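31st August

Today I did not go far. In the morning I cleaned the kitchen shelf and found the jar of plum jam from July, still closed, behind the flour. I ate a little on bread and it was too sweet, but good.

After lunch I walked to Priddale for fruit. The shop had a new price board and I stood before it a long time, like a person who studies the train times. The woman was patient with me. I wanted only mandarins, but the big yellow one was so heavy in my hand that I took it also. I am still not sure if I should call it a pomelo or a grapefruit. In my language we have one word for both and life is easier. I paid with coins and had three left.

At home I put on the tablecloth with the rabbits, the green and white one. It is a spring cloth, I know, and the summer is finishing. But the room has the dark curtain and the exercise bike, and it needs something cheerful. I did 8 minutes on the bike and then I felt I had earned a rest.

The fruit went into the beige bowl, the yellow one at the back, and the small brown ones in front with the mandarin.

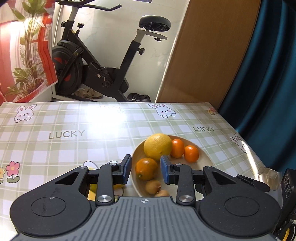 Kaj Ladefoged wrote in the evening that citrus should never stay in a bowl, it must go in the fridge or the skin becomes like leather. Maybe he is right. But cold fruit has no smell, and I like to come into the room and smell it – so I leave it until tomorrow.

I must still answer Young-sook about the curtain rings.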